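### 4.3 Shadow variation in the wrist view

The policies in Section 4.2 were trained on renders with a single fixed light. To test how much they depend on that choice, we re-rendered the Mirkwood task set with several lights per episode, each placed at random above the table. Object poses, joint trajectories and camera placement were left unchanged, so any change in behavior comes from the pixels alone. Shadow maps were kept at low resolution on purpose. The resulting stepped edges are harsher than anything we measured on the Holzer bench, and we treat them as an upper bound on shadow error.

Training used 3,000 episodes per condition with the same schedule as before. Each policy was then run for 50 trials on the ball pickup task, with ball positions drawn from the held-out split. A trial counts as a success if the ball is lifted clear of the table and held until the episode ends.

The policy trained with varied lights succeeded in 82 percent of trials under lighting it had not seen. The fixed-light policy did much worse, and its errors were not evenly spread. Most occurred late in the approach, when the arm's own shadow falls over the target and the wrist camera has little bare tabletop left to compare against. In these trials the fingers tended to close early or to one side of the ball — a pattern we did not see when the arm was excluded from shadow casting.

We also tried masking the arm shadow with the renderer's depth buffer, following a suggestion by Luzius Mösli. Masking helped the fixed-light policy but gave no clear gain once lights were varied, and it has no direct counterpart on hardware. It was dropped from the Winia runs reported in Section 5.

Figure 4 shows a wrist view from the varied-light condition, with the gripper open at the ball. 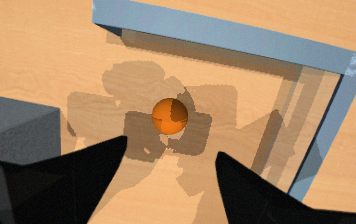
**Figure 4.** Simulated wrist view with overlapping arm and frame shadows; the orange ball lies between the open fingers.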